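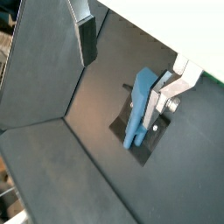 **Handout 7: Notes on the Etport visit**

Read this before the Friday session. The lab report questions at the end are due the week after. If you missed the bus, you can still do the report from these notes, but borrow someone's timing sheet.

## Where we went

Etport runs a parcel and small-parts warehouse with a demonstration hall at the back. The hall is open to schools and colleges in September. Our guide was Montserrat Ibarra, who looks after the picking cells. She gave us a short talk, then let us stand at the guard rail for two full runs of the bin-picking cell and ask questions between them.

The cell was put together by Cellmont. The software that plans the picks is called Gisent. The conveyor that takes the parts away is an older Ostermann unit that was already in the building.

## What the cell does

A bin of mixed parts is placed at the pick station. The arm has to take the parts out one at a time and put each one on the conveyor. The parts are not lined up for it. They lie however they fell when the bin was filled.

Each cycle goes like this:

1. The camera looks into the bin.
2. Gisent picks a part and an angle of approach.
3. The arm moves over the bin and down.
4. The gripper closes and the arm lifts.
5. The cell checks that something is being held.
6. The part goes to the conveyor and the arm comes back.

If the check at step 5 fails, the cell goes back to step 1. It does not try the same grasp again from the old picture, as the parts may have moved.

## Corners and walls

Most of the questions from our group were about the last few parts in the bin. Parts in the middle are easy to reach from straight above. A part lying against a wall is harder, and a part in a corner has walls on two sides as well as the floor under it. The finger needs room beside the part, and everything behind the finger — bracket, bolts, housing — needs room too.

The usual answer is to tilt the wrist. Look at how a slim finger can get down between sloping or upright panels at an angle when the wide body above it could not follow. The cost is that a tilted arm may come close to the opposite wall, so the planner has to check the whole tool for contact and not only the fingertip.

Fingertip shape matters as well. A rounded end is less likely to catch on a seam or an edge than a square one. A tip divided into two prongs can touch a part in two places, which helps to stop it from turning in the grip. Plastic fingers wear faster than metal ones but are cheap to replace and do less damage if they hit something.

## Figures from the talk

- Test batch used when a new part is added: 300 picks
- Picks between finger inspections: 1000
- Failed grasps allowed in a row before the cell stops and calls an operator: 2

The second figure was picked by the people on site, and Ms. Ibarra said they may change it after winter.

## Report questions

Write a paragraph on each.

- Why does the cell take a new picture after a failed grasp? What would go wrong if it used the old one?
- Sketch a part in the corner of a bin, from the side. Show a straight-down approach and a tilted one. Mark where the tool could touch a wall.
- Using your timing sheet, compare the first and last minute of one run. Explain any difference.

Hand in the sketch on paper. Timing sheets should be stapled behind it.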